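Jadari Bench Cell: Data Card and Build Notes

Maintained by the Flornley Shared Workshop, Robotics Bench
Current release: August

Summary

Jadari is a two-armed bench cell built by members of the Flornley Shared Workshop. This card accompanies the recordings made on the cell and is intended for members who wish to use the recordings, repeat the build, or book time on the equipment. It replaces the earlier notes kept in the Durnus folder, which should no longer be relied upon.

The current release contains 800 episodes. Each episode is one attempt at one task, recorded from start position to start position, including attempts that failed. Failed attempts carry the label "incomplete" and have been retained at the request of members working on error recovery.

Contents of the release

Episodes are stored in numbered folders. Each folder holds the joint positions of both arms, the gripper commands, the camera video and a short text file giving the task and the operator's initials. Video and joint data share a common clock. In 9 episodes the clock drifted during recording; these are listed in the file drift.txt and should be left out of any work that depends on timing.

Tasks cover hand tools and small workshop items: placing a tool in a tray, passing a tool from one arm to the other, turning a tool to a given direction, and hanging light items. The programme of tasks was drawn up by Safta Ene and revised by Diễm Đàm following the first round of recording.

Collection procedure

All episodes were recorded by teleoperation. Operators completed a practice period of 20 episodes before their work was accepted into the release. The practice episodes are not included.

Before each session the operator is required to:

- check that both mounting plates are tight on the front rail
- return both arms to the start position
- clear the work surface of items not named in the task
- confirm that the video is being written to disk
- enter the session in the bench log

An operator who bumps the frame must stop, note the episode number and run the camera check again before continuing. Sessions are limited to 70 minutes, after which the motors are to be rested.

Construction

The frame is silver aluminum extrusion. A rail across the front carries both arms, each on its own black plate, so that they face inward toward the back. The design follows a drawing by Costel Pîrvu, who also cut the extrusion and squared the corners. Wiring was completed by Gheorghița Ursu.

The sides, back and top are closed in with panels, and these are covered in floral wallpaper on a deep teal ground. The floor is a grey marble-patterned surface. Members repeating the build may choose other coverings, but should record the change, as models trained on one background may perform poorly on another.

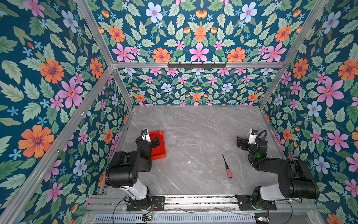

Replacement parts are held in the Dumitrescu cabinet. Any part removed must be signed out, and the last of any item must be reported to Zamfira Buzatu so that it can be reordered. Fasteners are exempt from this requirement.

Known limitations

The release reflects a single cell and a small group of operators. Lighting varies with the time of day, and episodes recorded after 4 p.m. are noticeably darker. Left-handed operators are under-represented. Task labels were entered by hand and contain spelling variations, which have not been corrected in the text files.

Grip force was not measured. Users should not infer it from the gripper commands.

Access and use

Recordings may be copied by any current member for study, teaching or personal projects. Requests from outside the workshop should be made in writing to the Robotics Bench. Work that draws on the release should name the Jadari cell and state the release month.

Corrections to this card may be submitted at the bench or through the members' mailing list. Please quote the episode number where one applies.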